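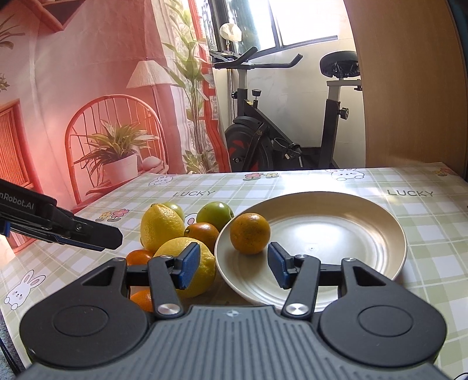 Citrus at the Saturday-morning table has become a habit in our house, and many members of the Himville household circle have asked me to write something about how we keep and serve it. I am happy to try. I am not a cook and I did not grow up in a country with lemon trees, so all I know comes from buying fruit every week and making mistakes with it. We put it out on the pale green and white cloth, the one with the bunnies and the word LUCKY, and the plate is a plain cream one with a small raised rim. An orange does not need more than this. The rim is useful for me, as a round fruit on a flat board goes for a walk as soon as somebody leans on the table.

First, the buying. I take the fruit in my hand and compare the weight. Between two lemons of the same size, the heavier one has more juice, and the light one often has a thick skin and is dry inside. With oranges I stopped looking for a perfect skin a long time ago. A peel with small dark spots can cover a very good fruit. What I do not accept is a soft place, or a smell of cellar near the stem.

Then, the keeping. For many years I left everything in the bowl until it was finished, and in July this was a sad picture. Now I put out only what we will eat in two or three days, and the rest goes in the bottom drawer of the fridge. Before I put it away I look at each fruit from all sides. One bad orange is enough to spoil its neighbours, and I have lost 9 of them in this way, in one bag, when I was too lazy to open it. The fruit must be dry when it goes in the drawer. I wash it only when I am going to use it, with warm water and a soft brush if I want the peel.

A lemon from the fridge gives its juice unwillingly. I leave it on the table for an hour, and then I roll it under my palm, pressing a little. It is an old trick but some of our newer members did not know it, so I repeat it. If you need the peel as well, grate it first and cut the lemon after. To grate half a lemon is possible, but your fingers will not thank you.

Several people asked for the lemon and orange syrup which I brought to the spring meeting. It is very simple. You need 200 grams of sugar, the same weight of water, the juice of two lemons and one orange, and the peel of one lemon in wide strips, without the white part. Warm the sugar and water slowly until you do not see the grains any more, add the strips, and let it stay on a very small flame for 10 minutes. Take it away from the heat, add the juice, and wait until it is cold before you pour it through a sieve. Mine goes in a clean bottle in the fridge and I use it within one week — usually it does not live so long. With cold water it makes a nice drink, and a spoon of it on a dry cake is also good.

A small word about the cloth. Lemon juice on cotton should be rinsed with cold water straight away, and not left in the sun, where it can take the colour out. Orange juice leaves a yellow ring if you forget it until the evening. I rinse from the back side of the cloth and wash it the same day.

The next newsletter will have a page about jam jars and where to find lids for them. If you have too many empty jars at home, please keep them for now, and write on a paper how many you have and which size. The list for the autumn exchange hangs beside the door of the Himville hall, and there are still free places on the second sheet.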